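Section 3: Choosing the spot and first power-up

Welcome to the fun part! Your Utberg tabletop weather display is out of the box, the batteries are in the outdoor sensor, and now the two of them need to meet. Set aside a quiet half hour and read the whole section once before you touch anything.

Before you start

Keep the display and the sensor side by side until step 5. Pairing is much quicker that way, and you can see both lights at once. If you bought the Cukura rain gauge as an add-on, leave it in its bag for now - it has its own section later in this guide.

Note: Displays shipped before February have a round reset button in place of the slot. Everything else is the same.

Picking a surface

The display likes a flat, steady surface away from direct sun, radiators and kitchen steam. A shelf is fine. A big table by an inside wall is even better, and you'll have plenty of elbow room for the pairing steps.

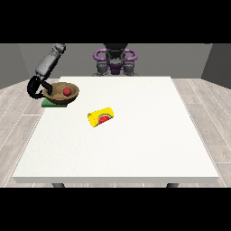
Pairing the display and sensor

1. Plug the power cord into the display first, then into the wall. The screen lights up and runs through all its colors. Enjoy the show!

2. Wait for the word READY. Pressing buttons before then will restart the color test.

3. Hold down LINK on the display for 3 seconds, until the antenna symbol blinks.

4. Press the small button inside the battery door of the sensor once. One press only. A second press cancels the link.

5. Watch for the outdoor temperature to appear. The first reading can be off by several degrees while the sensor settles, so give it 21 minutes before you compare it with another thermometer.

6. Enter your elevation in feet using the arrow keys. The factory setting is 671. Hold the arrow down and the numbers really fly.

7. Press SAVE. You now have live pressure, and the little forecast icon will wake up overnight.

Caution: Use only the power cord that came in the box. Never open the display case while it is plugged in.

Placing the sensor outdoors

Hang the sensor in the shade, under an eave if you have one. Its range is 259 feet in open air, less through brick or metal siding. Walk it out slowly and check the signal bars on the display as you go - two bars or more is plenty.

If the bars drop out, go back to step 3. For homes with thick walls, the Celtodum repeater is covered in Section 6.

Guide revised 2025-05-21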